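We use cookies to remember your language and region. Accept | Settings

Section 3. Setting up the Lalance overhead scanner

Read Section 2 first if the column isn't bolted yet. Everything below assumes column up, base flat, transit screw still in.

What should be on the bench: base, column, scan head, power brick, USB cable (the short one), foot pedal, calibration card, hex key. Book cradle is in the second carton. Missing anything – email before you start, not after.

CAUTION: Do not lift by the scan head. Base only, both hands. The hinge is not built for it and a bent hinge isn't covered.

3.1 Mounting the head

1. Loosen the collar on the column. Half a turn, no more.
2. Slide the head on, cable side to the back.
3. Line the white mark on the head up with the white mark on the column.
4. Tighten collar with the hex key. Snug. Stop when it stops.
5. Take the transit screw out (red cap, under the head). Keep it. You will need it if the unit ever ships again.
6. Feed the cable through the clips down the column. Leave a loop at the top so the head can tilt.

Note: If the head sags after step 4 the collar is on upside down. Lip goes up.

CAUTION: Powering on with the transit screw still in will strain the focus motor. You get a grinding noise. Unplug right away, take the screw out, wait a minute, start again.

3.2 Height

Set the head at 56 cm from the base for anything up to letter or A4. Measure from the base plate to the bottom of the glass, not to the housing. Ledgers and maps go higher, see 3.7.

Tape measure is fine. The scale printed on older columns is off, ignore it. New columns have no scale.

3.3 Power and first start

1. Plug the brick into the wall first, then into the base.
2. Connect USB straight to the computer. No hubs.
3. Hold the power button until the ring turns white.
4. Ring blinks while it warms up. Let it.
5. Install Plidov Capture from the download page. The disc in older boxes is out of date, throw it out.
6. Open Plidov, pick Device, pick Lalance. If it doesn't show, swap the cable before you do anything else.

Error 961 on first start means the firmware in the head and the version of Plidov don't match. Go to Device > Update, let it run, do not touch the power. The ring goes orange partway through. Normal. If 961 comes back after the update, send us the log file (Help > Save log) and the serial number off the base.

Note: On shared computers the installer needs admin rights. Get your IT person there for that bit, the rest runs on a normal account.

3.4 Where to put the originals 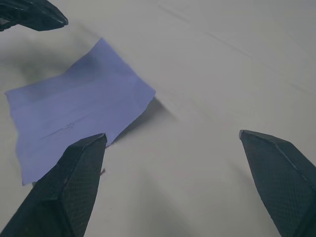 Auto-crop works by hunting for the four corners of the page, so give it four corners. It wants a clear change in tone between page and whatever is under it, and it wants nothing lying over the edges. A sheet of paper put down straight on a pale tabletop, with its lower right corner partly covered, is asking for trouble – crop may land short or run out onto the table. Use the black mat that comes with the base, for pale originals. Gray mat for dark covers. If the mat has curled in shipping, roll it the other way overnight, don't iron it.

1. Mat down, logo at the bottom.
2. Original in the middle, roughly square. Plidov straightens small angles by itself.
3. All corners showing.
4. Check the preview. Green outline should sit on the page edge all the way round.
5. Outline wrong? Drag the handles, then hit Lock. Lock holds the crop for the rest of the batch.

If a page won't lie flat, use the glass plate. Weights only in the margin, and then crop by hand.

CAUTION: No glass on anything with flaking ink, pencil that smudges, or wax seals. Ask whoever looks after the collection.

3.5 Light

Room lights off if you can, or at least the ones directly overhead. The head has it's own lamps. Window light is the worst because it moves while you work, and then page 3 and page 90 don't match.

Glossy paper: tilt the lamps out one notch. Still glare? Two notches. After that, shade the spot from above with a bit of black card.

Changed the lamps? Calibrate again. Every time.

3.6 Calibration

1. Card in the middle of the mat, patches up, arrow toward the column.
2. Device > Calibrate.
3. Hands off the bench. It takes 5 passes, the lamps flash on each one.
4. "Passed" – put the card back in its sleeve. It fades if left out.
5. "Failed" – clean the glass with the dry cloth, check for shadows, run it again.

Fingerprints on the color patches ruin the card. Hold by the edges. Replacements from Jemholm, part listed at the back.

Note from Ngozi Okonkwo, support desk: most of the color complaints we get are an old card. If yours has yellowed next to the gray patches, it's done. Order one before you start a long job, July is slow for shipping.

3.7 Large originals

Raise the head to the second stop, refocus (Device > Focus), recalibrate. Resolution drops as the head goes up. For maps, capture in parts with a generous overlap and use Join. Join does not like blank areas, so put the overlap where there is writing or a line.

Column must be clamped to the bench before you go to the top stop. Clamp is sold separately, sorry. An Assefa bench clamp fits, so do most with a flat jaw.

3.8 Foot pedal

Plug in before opening Plidov. One press, one capture. Hold for a second to redo the last page. If it fires twice on one press, go to Settings > Pedal and move the delay up a step. Tape the cable to teh floor or somebody will trip on it.

3.9 Before the first real batch

– Test page captured and opened at full size, text sharp at the edges as well as the middle
– File names set (Settings > Naming), prefix first, then number
– Save folder on a local drive, copy to the network afterward
– Auto-sleep on the computer turned off

Book cradle set-up is Section 4.

Section revised 2023-11-07, M.-B. Ekström

Contact support | Spare parts | © Jemholm | Back to top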